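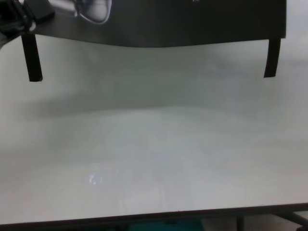
*A table*

**Prekmont Allotment Association, May meeting**

Start 7.10pm, Arben Georgiev in the chair. Minutes by Neema Ndung'u. Apologies: none sent in. Last minutes agreed, one fix, the Zirnard Lane gate is the *north* gate.

## Water

- Bill is in, £1,559. Last year £1,288. Long moan about it.
- Meter read by Arben and again by Neema, both readings match, so no leak on our side of the stopcock.
- Trough by plot 28 still overflowing when the ballcock sticks. Arben has a spare, will fit before next meeting.
- Hosepipes: rule stays, cans only after 10am. Somebody asked if drip lines count as hosepipes. Vote, they don't.
- Water butts, anyone with a shed roof asked to put one in. Not compulsory.
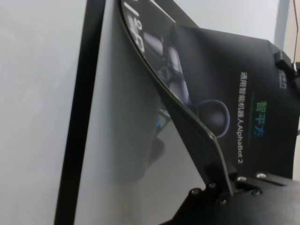

## Plots and waiting list

- 6 on the list. Two want half plots.
- Plot 28 to be split if the present holder agrees. He's said yes on the phone, need it in writing.
- Bottom strip by the hedge: brambles back again. Cut now or wait for the birds to finish nesting? Wait. Look again in September.
- Letters to go to anyone who hasn't dug anything since last autumn. Polite wording please, last years caused upset. Neema to draft, Arben to read it before it goes.

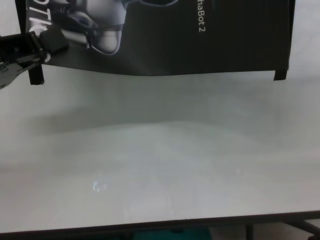
Also agreed that a new tenant gets the first season at half rent if the plot is badly overgrown. Was meant to be in the rules already but we couldn't find it. Goes in the next printed copy.

## Compost and skip

- Boutros delivered the manure, tipped it across the path again. Barrows couldn't get by till the weekend. Neema to ring and ask for the far bay.
- Price per load up. Stick with them this year, get a quote from Plemum for next.
- Skip: one for the autumn clear-out, not two. No carpet, no tyres, no paint tins.
- Rat seen near bay three. Cooked food NOT to go in the heaps, sign to be redone, old one has faded.

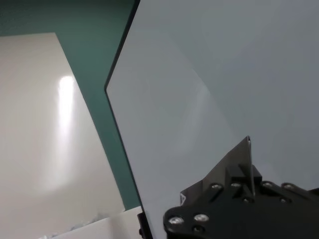 Some talk after that about whether to ban bonfires outright. Neighbours on Zirnard Lane have complained twice. Arben for a ban, most wanted November only. Voted: November only, after dusk, and someone stays with it untill it's out.

## AOB

- Seed swap went well, do again in Febuary.
- Padlock code changes 1st of next month. Ask Neema, don't put it in the group chat.
- Who has the long ladder? Please bring it back to the shed.

## Actions

- Arben: ballcock, read letter, Plemum quote
- Neema: draft letter, ring Boutros, sign for bay three, written OK for plot 28

Closed 8.35pm. Next one same place, same time.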